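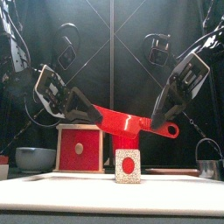

My daughter's troop sold 816 boxes of cookies this winter and I still can't tell you what the money is for.

I asked. I was told "experiences." The experience so far has been me in the Golport hardware store parking lot in January, holding a cash box while two nine-year-olds argued over who got to wear the banner. The troop keeps a small cut of each box and the rest goes up the ladder somewhere. The flyer has a pie chart, with one big slice labeled "program support." I have worked in offices long enough to know what a slice like that usually means.

Then there's the badge weekend at Navham. For $200 a kid they sleep in a cabin and come home with four badges. Four, in two days! When I was in scouts it took me most of a spring to get my knots badge, and Gudrun Løken, who ran our group, made me redo the bowline until my fingers hurt. I couldn't stand her at the time. I can still tie a bowline.

My daughter came home from Navham with a first aid badge and could not tell me what to do about a nosebleed. She thought you tip your head back. I checked the booklet and the page on nosebleeds was signed off, along with every other page, all in the same pen.

I brought this up at the parent meeting and got the speech about confidence. Fine, I like confidence. I'd like it better attached to something. One of the dads said the point is that they have fun, and his son sat behind him playing a game on his phone the whole meeting, so I guess that's covered.

She wants to go again next year. There are 14 girls in the troop and she likes maybe eleven of them, and she was still singing some awful song about a moose when I turned her light off. I'll probably pay. But we're doing nosebleeds at the kitchen table first, and I'm not signing the page until she gets it right.

Share this post
23 shares
6 comments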